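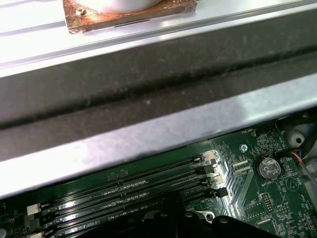
Memory slots and coin-cell battery on one of the boards we budget around.

So you want a robot arm to help with opening up and refitting old computers, and somebody has asked you for a number. Pull up a chair, because I did this for our shop in Gillville and I went about it backward the first time!

Start with the work. Spend a Saturday at the bench with a notebook and write down every part a hand has to reach — memory, battery, processor lever — and how tight it is in there. 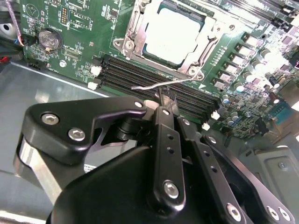
Once you have that list, go looking at grippers before you look at arms. I got quotes from Kaser and Saltton, and the fingers were where they differed most. Ours came to $1690, plus $300 for spare fingertips and $100 for mounting hardware. Ask for all 3 lines separately, or you'll be comparing apples and pears like I was.

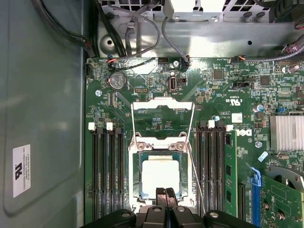

Should I buy practice machines too?
Put a few scrap desktops in the budget from day one, with different board layouts if you can get them, and expect to scratch them up while you learn.

Then leave a line for lighting. Bare metal throws glare right back at a small camera, and a softer lamp is cheap next to the hours you'd spend fiddling with settings.

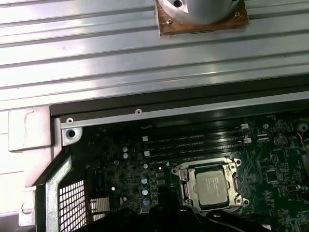
Catarina Sampaio wrote in that she would add a line for training time as well, as her crew at Moreira needed most of June before they trusted the thing near a socket.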